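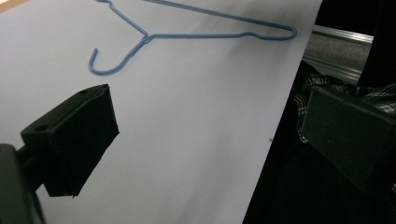
Landlord wants to enter for "pest inspection" with no notice, can he do that?

Posted in Renting and Housing

I rent a one-bedroom on the fourth floor of a building run by Fostorel. In April a neighbor two doors down reported bats in the wall behind her kitchen. Since then the management company has put up a sign by the mailboxes saying that all units "may be entered at any time" until the problem is fixed. They came into my place twice while I was at work. The first time they left a card on the counter. The second time I only knew because the panel under the bathroom sink was on the floor and the closet had been emptied onto my bed.

I don't object to the inspection. I want the bats gone too. What bothers me is that I work nights, so "any time" includes when I'm asleep, and I have an indoor cat who will go straight out an open door. I called the office and was told that bats are an emergency and in an emergency they don't have to give notice. I asked how long the emergency would last and the person said she didn't know.

My lease says this, copied word for word: "Landlord may enter the premises upon reasonable notice for inspection and repair, and without notice in case of emergency." It doesn't define emergency and it doesn't say what reasonable notice is.

They have also offered to move us to a motel, the McAlister, while the walls are opened up. The letter says they will "contribute toward" the cost and doesn't give an amount. It wants an answer by the end of the month. If I say no, am I stuck with people coming in whenever they like? And if I say yes, do I keep paying rent here?

Unit number is 624 if that makes any difference, top floor, right under the attic.

Zewditu Gudeta

Alby Whitcombe

I managed apartments for a long time, not for this company, so take this as experience and not legal advice.

An emergency in a lease usually means something that will hurt people or wreck the building if you wait. A burst pipe, a fire, a gas smell. A bat flying around inside your unit tonight would probably count. A known colony in a wall that has been there for weeks, with a contractor scheduled, is harder to call an emergency. They know about it, they are planning the work, and they can plan to tell you. The sign by the mailboxes does not change your lease. A lease gets changed by both sides agreeing in writing.

Look up what your state says about entry. Many states set a minimum, often a day, and some only say "reasonable." If yours has a number, quote it to them.

What I would do is write them a short letter. Email is fine if that is how they normally deal with you. Say you are willing to allow inspections, give the hours that work for you, and ask for written notice before each visit. Mention the cat and ask that the door be kept shut. Mention that you sleep days. Keep it polite and keep a copy. Put in the dates of the two visits and what you found when you got home. If you took pictures of the sink panel and the bed, save them somewhere other than your phone.

Don't change the locks or put a chain on when you go out. People do this and it turns a good position into a bad one.

On the motel, don't sign anything that says "contribute toward." Ask for these in writing first:

How much they pay per night, and whether they pay the motel directly or you pay and wait.
Whether your rent stops or is reduced while you are out.
Whether the motel takes cats, and who pays the pet fee.
The date you can move back, and what happens if the work runs over.
Who is responsible for your belongings while the unit is open.

Whether you owe rent depends a lot on whether the place can be lived in during the work. If they are opening your walls and you have to be out, you have a decent argument for not paying for those days — but get it agreed first. Holding back rent on your own can get you an eviction filing, even when you were in the right.

Also, if you have renters insurance, call them. Some policies pay for a temporary place to stay, though animal problems are often left out.

Provgate

Same thing at my old building on Brirnurholm, except squirrels. We were told two weeks and it took almost 40 days. The motel bill was 3143 dollars and I got back maybe half, after a lot of phone calls. Get the number in writing like he said.

One more thing about bats. If you ever wake up and find one in the bedroom, call the county health department right away, even if you don't see a bite. Also ask the office whether they are using a licensed wildlife company. In a lot of places there are months when bats can't be sealed out because of the young, so the work may get pushed back whether they like it or not. If that happens, your "emergency" could last all summer and I would want the notice thing settled before then.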